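# 7장 천을 다루는 로봇: 옷 개기 과제

이 장에서는 학생 팀이 한 학기 동안 수행할 프로젝트를 시작한다. 과제는 옷 한 벌을 펼치고, 접고, 정해진 자리에 놓는 동작을 로봇에게 가르치는 것이다. 6장까지 다룬 블록 쌓기와 컵 옮기기에서는 물체의 모양이 변하지 않았다. 위치 세 값과 방향 세 값을 알면 물체의 상태를 모두 적을 수 있었다. 옷은 그렇지 않다. 같은 스웨터라도 소매가 어디로 뻗어 있는지, 몸판이 얼마나 접혀 있는지에 따라 잡아야 할 곳이 달라진다.

천처럼 힘을 받으면 모양이 바뀌는 물체를 변형 물체라고 한다. 변형 물체의 상태를 수식으로 정확히 나타내기는 어렵다. 그래서 이 장에서는 사람의 시연을 기록하고 그 기록에서 동작을 배우는 방법, 곧 모방 학습을 쓴다. 시연은 손에 쥐는 그리퍼로 한다. 로봇 팔을 원격으로 조종하는 방식에 비해 준비가 간단하고, 실습실 밖의 생활 공간에서도 기록할 수 있다.

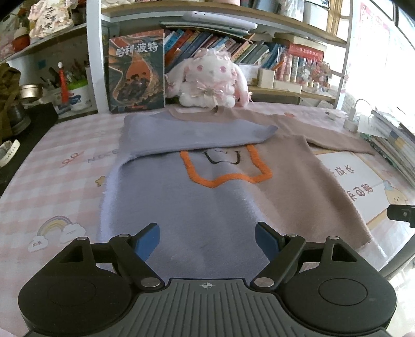 시연을 시작하기 전에 팀마다 접는 순서를 먼저 정한다. 소매를 먼저 안으로 넣을지, 몸판을 먼저 반으로 접을지는 팀이 고른다. 다만 한 번 정한 순서는 데이터 수집이 끝날 때까지 바꾸지 않는다. 순서가 섞인 기록으로 학습하면 로봇이 두 동작의 중간쯤 되는 궤적을 내놓는 일이 생긴다.

옷의 종류도 결과에 영향을 준다. 얇은 셔츠는 손가락 패드 사이에서 미끄러지기 쉽고, 두꺼운 니트는 한 겹만 집기가 까다롭다. 첫 주에는 니트 한 벌로 연습하고, 둘째 주부터 다른 옷을 더한다.

## 7.1 프로젝트 개요

스톨루라(Stolura) 로봇 동아리는 같은 과제로 시연 568회를 기록한 뒤 첫 모델을 학습시켰다. 이 장의 예제 파일은 그 기록을 정리한 것이며, 비다(Vida)라는 이름의 폴더에 들어 있다. 각 팀의 목표는 시연 300회이다. 실패한 시연도 지우지 말고 따로 표시해 둔다. 7.4절에서 실패 기록을 분류하는 실습을 한다.

팀은 세 명으로 구성하고 역할을 다음과 같이 나눈다.

- **시연 담당**: 그리퍼를 쥐고 정한 순서대로 옷을 접는다.
- **기록 담당**: 시작과 끝을 표시하고 파일 이름을 붙인다.
- **점검 담당**: 영상을 재생하여 손가락 끝이 계속 보이는지 확인한다.

역할은 수업 시간마다 바꾼다.

## 7.2 이 장에서 배울 내용

1. 변형 물체와 강체의 차이를 상태 표현의 관점에서 설명한다.
2. 그리퍼를 벌리고 닫는 시점을 영상과 맞추어 기록한다.
3. 배경과 조명이 다른 곳에서 모은 데이터를 비교한다.
4. 학습한 모델의 성공 기준을 팀이 직접 정하고 평가표를 만든다.

## 생각 열기

집에서 옷 한 벌을 한 손의 두 손가락만으로 접어 보자. 손가락을 몇 번 떼었는지, 천을 놓친 곳은 어디인지 공책에 적는다. 7.3절에서 시연 계획을 세울 때 이 메모를 쓴다.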